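Kostero 2 resolver, pre-deploy checklist, Feb 6, 2019

Config parses: yes. It also parsed with a typo in the zone name, so I wouldn't lean on this one.

TLS certs valid: 40 days left. Auto-renewal is "enabled", says the docs. Show me a log line.
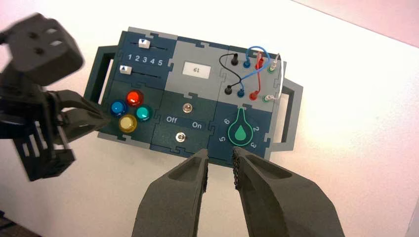

Backups restore: not tested. Asness reports success on empty archives too.

Unit tests: 478 pass, 7 skipped. The skipped ones are all for punycode input, funny that.

Rollback script: fails on Sarnora. Not signed off.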